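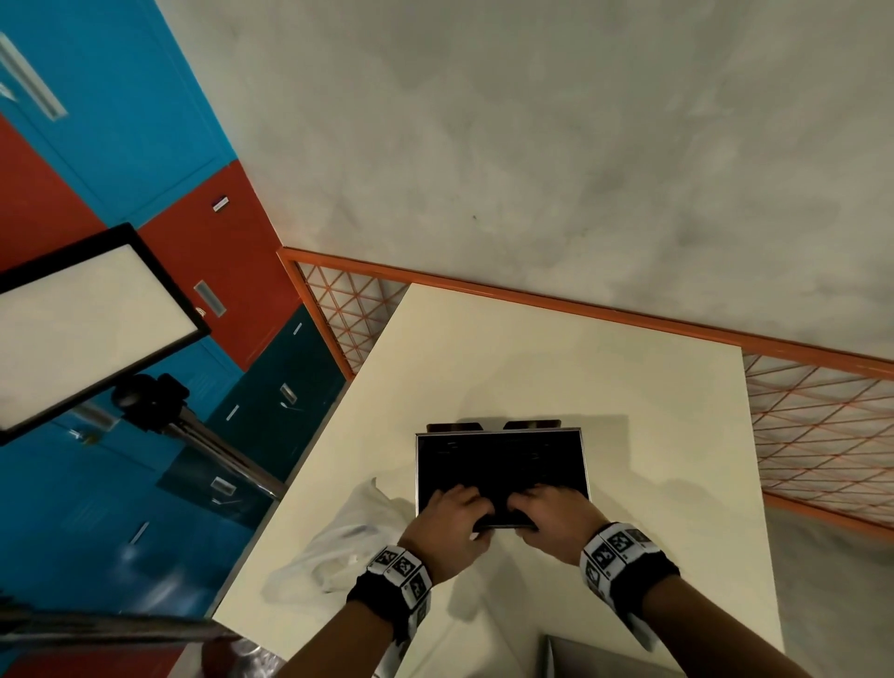
*Reading time: 2 minutes*

**Display panels: handling and wiping before repacking**
Trallero Staff Forum / Equipment Loans

**mworku_loans**
Colleagues are asked to review the handling step for the flat panels with dark faces and silver edges. The panel is to be laid face-up on a clear table and held at the lower edge with both hands. Streaks on the dark surface should be wiped off with a dry cloth before the panel goes back to Kasaddale. Plastic bags are to be kept and reused.
Mihret Worku, Equipment Loans

**faulkner_desk2**
I must disagree with the face-up position. Our site lays panels face-down on a folded towel. The two tabs at the back take the weight otherwise, and panel 619 came back to us with one of them bent.

**plusska_stores**
Face-down is how we scratched ours. A towel holds grit. We request that the original wording be kept.

**faulkner_desk2**
A clean towel does not hold grit. Ours are washed every Saturday.

**mworku_loans**
Both points are noted. If the tabs extend past the far edge of the panel, please do not press on the upper half. May I ask which cloth each site uses?

**plusska_stores**
Microfiber, stock item 1765. We order 70 at a time.

**rt_annex**
The used bags crumple and no longer close properly. The annex would prefer new ones.

**mworku_loans**
New bags may be requested in packs of 5. The towel question stays open until the January meeting.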